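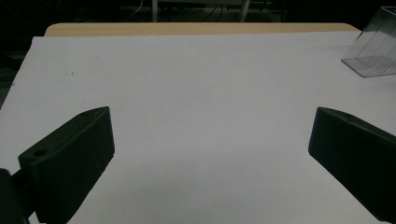
Kanchan Nishad

Table paper is paper laid over a table to protect the surface or to give a clean ground for work. It is used in schools, kitchens, craft rooms and offices. The usual colour is white, and a matt finish is preferred, as it takes pencil well and does not shine under a lamp.

The paper is sold in sheets or on rolls. A broad sheet can cover most of a small table, and it is common to leave a strip of the wood bare at the far side. At the other sides the paper may go past the edge and hang free, or be folded under and fixed with tape. On tables with rounded corners the folding is more difficult, and many people leave the corners alone.

White paper seldom looks quite white indoors. In weak light it can seem grey or a little blue - more so beside pale wood, which has a warm tone.

In Koltholm the paper is changed each March, when the school tables are also oiled. The older habit in Kirnasthorpe was to turn the sheet and use it 2 times, once on each side.

Filed under: Household > Table coverings > Paper

Print this article | E-mail this article

Comments (3)

Kamlesh Tomar: We used lining paper for this, it is cheaper but it tears at the edge.

Rajkumari Malhotra: Please add something about wax paper.

Kalevi Hyvönen: In Kirnasthorpe it was turned only if there was no ink on it. My aunt was very strict with this.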